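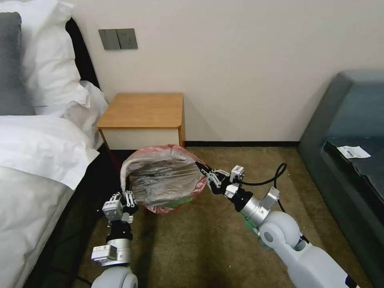
Last changed: 9 May 2024

Gindora Bedroom Waste Set - README

Summary

The Gindora Bedroom Waste Set is a collection of written records about small bins in furnished bedrooms: where the bin stands, what lines it, how the liner is taken out and what state the bin is left in. It holds 742 records from 156 rooms. Each record covers one bin on one visit. A room may have several records, and they are kept separate even when nothing differs between them.

The set was put together for the Harnard room-care guide and is now kept up to date apart from it. The maintainer is Ese Adeyemi.

Contents

records.csv - one line per bin per visit
rooms.csv - one line per room, with furniture and floor type
terms.txt - the permitted words for each column
changes.txt - what was altered between releases
README - this file

The files are UTF-8 with a header row. Empty cells mean "not recorded". The word "none" is a value and means that the thing was looked for and was absent. Software that turns "none" into an empty cell on import will spoil the liner columns.

Room layout

The most common layout in the set is coded BN (bed, nightstand). The nightstand stands against the wall next to the head of the bed and the bin is on the floor directly in front of it. Rooms with a sofa further along the same wall are coded BNS. The sofa matters only because it limits where a bin can be moved to.

Furniture is entered in plain words. A nightstand with a honey-coloured wooden top and a white drawer front is entered as "wood, light" and "drawer, white". Makers' names are not used. Wall fittings are outside the scope, although rooms.csv has a free-text column where an earlier contributor noted switches above the nightstand. That column has been left in place.

Bedding is recorded in one column, bed_edge, with three values: clear, hanging, touching. "Hanging" means the duvet comes down over the side of the bed but stays off the bin. "Touching" means it is in contact with the bin or its liner. Pillow number and colour are not recorded.

Liner states

The column liner_state takes one of the following values.

seated - the liner is inside the bin and its rim is folded over the edge of the bin
slipped - part of the rim has dropped inside
lifting - the liner is partway out, with some of it still in the bin
out - no part of the liner is in the bin
none - the bin has no liner

A bag draped over one side of the bin is "lifting" if any part remains below the rim of the bin. Translucent bags with a coloured rim are easier to code than plain ones, as the rim shows where the opening has gone when the rest is crumpled. The rim colour goes in liner_rim (for example "red-pink") and the body of the bag in liner_body (for example "clear"). 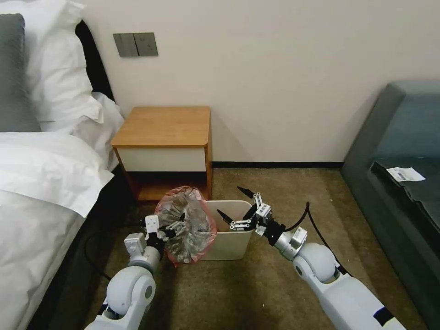
Double liners

Where one bag sits inside another, the inner bag is coded first. The outer bag goes in liner_2. There are 101 records with an entry in liner_2. If it cannot be decided whether there are two bags or one bag folded back on itself, liner_2 is left empty and the flag "unsure" is set. Do not guess from the colour alone - a tinted rim over a clear bag can look like a second bag.

Bin shape and material

Shape is coded round, squared or other. Squared bins usually taper towards the base, and the taper column may be left empty if the base is hidden. Material is coded only as plastic, metal, woven or unknown. Colours follow terms.txt, where white, cream and cream-white are all stored as "white". This was changed in January, when it was found that contributors were using the three words for the same bins.

Where the liner goes

Once a liner is out, the column liner_rest gives the place where it is: held, floor, nightstand, bed, sack, unknown. "Held" includes a bag held up in front of furniture but not resting on it. A bag in front of a drawer is easily miscoded as "nightstand". Use "nightstand" only where the bag is known to be supported by the top, the front or the open shelf, and "unknown" if the support cannot be made out.
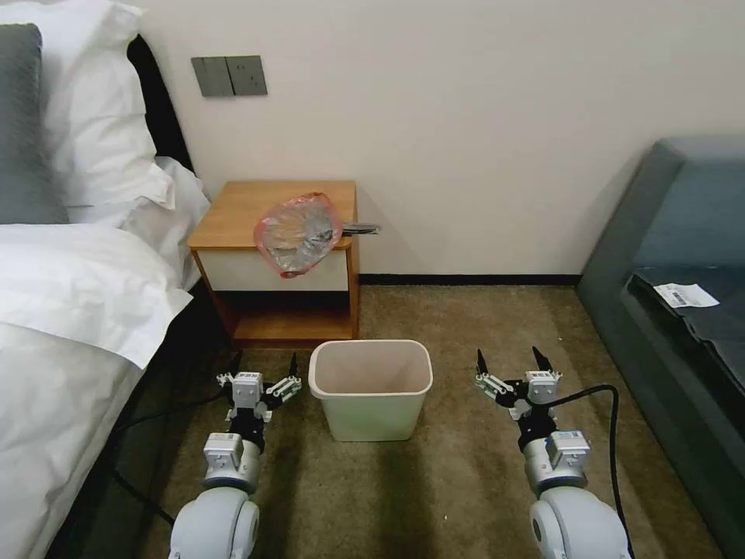
The same rule applies to the bed. A bag above the duvet is "held" until it is known to rest there. Earlier releases treated any overlap as contact, and about 30 records were corrected for this. They are marked "rest_fixed" in the notes column.

The state of the bin after the liner is out goes in bin_after, which takes clear, residue or unknown. "Clear" requires the inner walls and the base to have been checked. If only the inner walls were checked, enter "unknown" and add a note. A bin can be "clear" in bin_after and still need washing; cleanliness is not part of this set.

Known limits

Carpeted rooms are over-represented. Carpet hides small spills, so spill = none is less reliable there than on hard floors.

Liner capacity was measured in litres by one contributor and guessed by others. Treat the column as rough.

The Navarro rooms were recorded with an older term list. "Basket" in those lines has been mapped to "bin", and the original word is kept in the notes.

No weights are given. The contents of bags are not described beyond "paper", "mixed" and "unknown".

Reporting errors

Send the record number, the column, the present value and the proposed value. Corrections without a record number cannot be traced. Proposed new terms should say which existing term fails and for which record.

Related items

Gindora Kitchen Waste Set - README
Harnard room-care guide: bedrooms
Navarro term list (old) and mapping
Clarico floor types: carpet and hard floors

Contact: Ese Adeyemi, Gindora | Copyright Gindora | Back to top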